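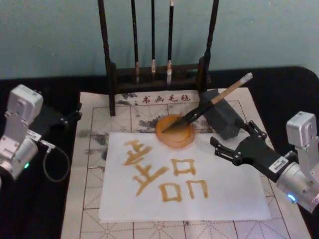
Benedikt Böttcher told me I was mad to renew my season ticket, and then he told me again at the bus stop, a bit louder, in case the wind had carried the first one off. Sixteen home games, he said, and you'll see the lad play in two of them if you're lucky.

The lad is Eberhard, of course. If you don't follow Zudemstead (and I understand completely if you don't, we're not an easy club to love), he's our left back, and he tore up his knee in September going for a ball that was already halfway to the parking lot. I was right there by the corner flag. You could tell from how quickly he put his hand up that it was a bad one, and the whole stand went quiet except for one man behind me who was still arguing about the throw-in.

Well, he's back in training! The club put up a short note this morning, 10 March 2026, saying he did a full session with the rest of the squad and came through it fine. They were careful about it, as they always are, and there's no word on when he might play. But I read it standing in my kitchen with my coat half on and I'll admit I had to sit down for a minute before I went out.

I think what gets me is how long these things take when you're the one waiting. It's 178 days since the injury by my reckoning, and in that time we've had Gosari filling in on the left, a right-footed midfielder who has never once complained and who I've grown so fond of that I'm going to feel disloyal when he moves back inside. He had a rotten first month over there. Then came the Zernolton game, all that rain, and he cleared one off the line with his shin in the last minute and turned around to the crowd looking as surprised as we were. We had 987 people in that night in a ground that holds 3,000, and I'd bet every one of them can still tell you where they were sitting.

Benedikt thinks they should keep Eberhard out until the summer and let him have a proper preseason. I can see the sense in that. We're safe in the middle of the table, we aren't going up, and a knee is a knee. My own feeling is that a player who has spent all winter on an exercise bike ought to get ten minutes at the end of a home game, when the legs are tired and the score is settled, so he can hear his name read out and get a bit of mud on him. We went back and forth on this until the bus came, and then for most of the ride too, and I don't believe either of us moved an inch.

Anyway, I renewed. Same seat, same row, with the pillar just to my left that hides the near post unless I lean. If anyone who sits down that end has a spare cushion, mine split at the seam during the last home game and I haven't got around to sewing it up.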